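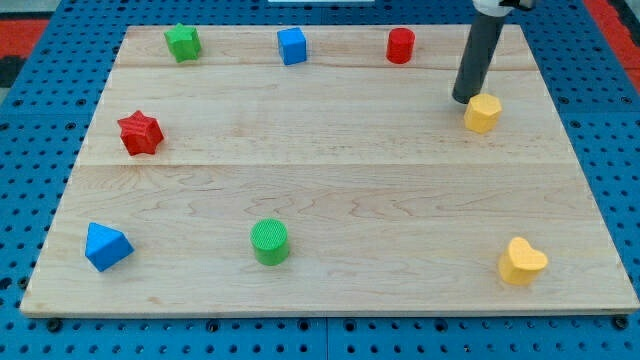
How often does a small pick-and-place cell need its height checked? Once a week if it runs most days, and again any time somebody takes the tool off.

I used to do mine once a month and got away with it for a long while. Then in February the arm started pressing too hard on one side of the board and stopping short on the other. I spent two evenings in the software before I put a straightedge across the board and found it had a slight rock in it. Wood moves when the heating is on. I should have looked there first.

My routine now goes like this. Power off, wipe the board and the blue table under it, and run a finger over the holes for grit. Press on each of the 4 corners of the board. If one gives, I shim it with card. Then power on, let the arm warm up for 19 minutes (Keabetswe Mokoena told me 20, I stop when the coffee is done), and bring it down slowly over a block until a strip of paper just drags under the tip.

I do the paper check over the yellow hexagon first, then the blue cube, then the yellow heart. The flat tops make it easy. I do the stars last. A star that is sitting at an angle will fool you about where its middle is, so I square it up by hand before I trust any number from it.

The offsets go in a paper notebook. The controller is an old Brolus and it has lost its settings on me twice, both times after a power cut. Beatriz Teixeira runs the same model and keeps hers on a battery backup, and she hasn't had the problem. I have one on order.

The last thing is the mount screws. I go around them with the small torque driver, then put a paint mark across each head so I can see if it has turned. One had moved on Saturday. I cleaned it, put a drop of thread locker on it and left it 24 hours before running anything.

Next job is the cable clip near the top of the arm, which is getting brittle - I have a bag of spares somewhere.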